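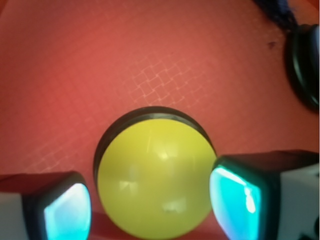
Wrist view. Yellow button between the two fingers, tray surface behind.

Trostenen Tabletop Tactile Set
Data card, release 2

Maintained by: Zixuan Feng and Guilan Jiang, Tretent Manipulation Laboratory
Last revised: September 13, 2022

Summary

Trostenen is a collection of teleoperated manipulation episodes recorded with a parallel gripper and paired camera views. It was assembled to study one question: whether a policy trained with a wrist view and a fixed workspace view places its fingers around small, rounded objects more accurately than a policy trained with the fixed view alone. The set contains 400 episodes divided among 11 task instructions. It is released with the training code for Zolier, the baseline method described below.

Setting

All episodes were recorded at a toy-kitchen counter. In the tray tasks, a red tray with a raised rim serves as the work surface, and objects are placed on it by the operator before each episode. The position of the tray is not fixed by a jig. Users should therefore expect its angle to the counter to differ between episodes, and should not treat the rim as a calibration reference.

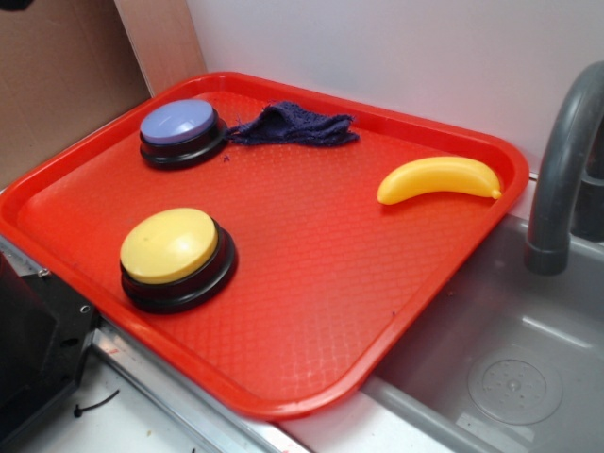 The tray tasks use push buttons with colored caps on black circular bases, together with soft and rigid distractors such as a dark blue cloth and a toy banana. An instruction names one object by color or by kind. The remaining objects are left in place and are not labeled as obstacles, although contact with them is recorded in the episode notes when the operator observed it.

Contents of each episode

Each episode folder holds the following:

wrist: color frames from the camera mounted at the gripper
fixed: color frames from the workspace camera
state: joint positions and gripper opening
action: commanded end-effector motion
notes: instruction text, operator code, outcome, and remarks

Both camera streams and the state stream are resampled to 10 frames per second and share a single clock. Raw streams at the original rates are not part of this release. Requests for them may be sent to the maintainers.

Baseline method

Zolier encodes the two views separately and joins them by cross-attention before predicting a short sequence of actions. During training, one view is withheld at random so that the policy does not come to depend on either camera. The comparison model, Gil, has the same action head and the same training schedule but receives only the fixed view.

Main result

On held-out tray layouts, Zolier centered its fingers on the named button more consistently than Gil. The difference was largest when the button stood close to another object. With well-separated objects, the two models performed at a similar level, and we do not claim an advantage for the wrist view in that condition. Neither model was reliable on the cloth. Full tables and the evaluation scripts are in the results folder.

Known limitations

The wrist view is often partly blocked by the fingers and by the object between them during the final approach. Frames of this kind are kept in the set. Removing them improved the training loss in our trials but made the resulting policy worse at closing – the change is documented in the results folder under "occlusion."

Glossy button caps produce bright highlights that move with the viewpoint. Color-based segmentation is unreliable on such frames, and the masks supplied with release 1 have been withdrawn for this reason.

Outcome labels were assigned by the operator and checked by one second reader. For button tasks, the label records whether the cap was judged to have been pressed. No electrical signal from the buttons was logged.

Intended use

The set is intended for research on imitation learning, view fusion, and grasp placement. It is not suited to estimating failure rates in homes or workplaces. The objects are few, the lighting varies little, and all episodes come from a single robot.

Changes since release 1

Withdrew segmentation masks.
Corrected the sign of the gripper opening in the state stream.
Rewrote instruction text so that each color term is used the same way throughout.

A further release with additional tray layouts is planned for December. Corrections to the notes files are welcome and should give the episode number and the field concerned.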